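In Defense of the Boring Robotics Club

Zaid Akl
Sep 13, 2026

Every fall I am asked to recommend a robotics club to the parents of a bright fourteen-year-old, and every fall I disappoint them. They want to hear about the one with the arena. It has lights, it has an announcer, and at the December meet a machine the size of a carry-on bag throws foam balls at another machine the size of a carry-on bag while the grandparents scream. I have judged that meet twice. I screamed too. Then I tell them to look at the Trumik club, which spends its evenings picking things up off a table, and they thank me politely and sign up for the arena.

I understand. Nobody has ever put "picked up a hat" on a banner. But I've come to think the Trumik kids are getting the better education, and I'd like to say why before the season starts and I am once again handed a whistle.

The club's project is called Oltov, after a cartoon dog or somebody's street, depending on which student you ask. A student holds a two-fingered gripper by hand, with a camera on it, and performs some household chore of no importance. Then they do it again. The recordings go to a model that is supposed to learn the chore, and for much of last year the model learned very little, with great confidence. Rule one on the whiteboard says START OPEN. Fingers wide, nothing between them, every single time. A sophomore explained this to me with the weariness of a flight attendant.

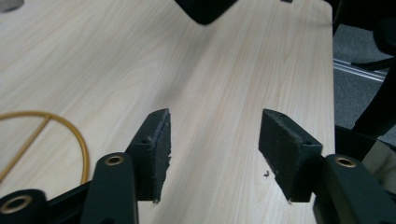 Open fingers and bare tabletop between them. The foam pads are showing their age.

I went in expecting to find this charming for twenty minutes. What got me was the arguing. Two students spent most of an evening on whether a grasp that slips and recovers should be kept or thrown out. One said a robot ought to see how you fix a mistake. The other said a robot ought not to be taught the mistake in the first place. Both had spreadsheets. I have sat through faculty meetings on curriculum that never got within a mile of a question that good, and ours had catering.

Compare the arena. In the five weeks before the meet, the typical team makes one large decision (arm or flywheel), regrets it, and spends the remaining time on zip ties. One kid drives. One kid codes, usually at 2 a.m. The rest design the T-shirt. I like T-shirts, and I own 19 of them from these events, but I couldn't swear that the kids who made them could tell you how their robot decides anything. Mostly it doesn't decide. It is a very expensive remote-control car with a sponsor.

At Trumik there is no driver's seat to fight over. Everybody takes a turn on the gripper, everybody labels, and everybody gets to discover that their own hands are sloppy. The adviser, Mazandarani, has a standing target of 60 good recordings before a task is declared finished, and the word "good" does most of the work in that sentence. Rigid blocks went fast. Cloth did not. Cloth folds, slumps, and looks different each time you set it down, and a cap is worse, being cloth that has opinions about its shape.

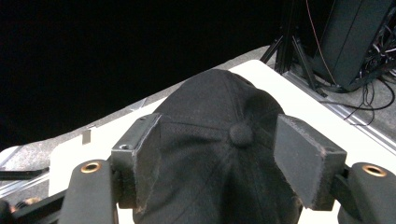
Brutard, who has coached arena teams longer than I've been complaining about them, read a draft of this and wrote back that I was being a snob. Kids don't join a club for the epistemology, the note went on; they join for the noise, and a few of them stay for the rest. Take away the noise and you get a room of six students who would have found engineering anyway.

That stings, mostly on account of the six. Trumik is small. It has never filled a gym and it doesn't try to, and I can't tell you how many shy kids walked past the door, saw somebody repeating the same reach over a table, and kept walking to where the music was. Brutard's teams pull in students who had no plans to like any of this.

So I'll give up part of the point. Keep the arena. Keep the announcer, if he can be talked out of the fog machine. But I'd make every arena team spend one month before the build doing the dull thing: one object, one task, many tries, and a written reason for each try they threw away. It would cost less than the flywheel. Some of them would hate it, and I'd like to read their spreadsheets.

Meanwhile I have agreed to judge again this winter. They're sending a T-shirt.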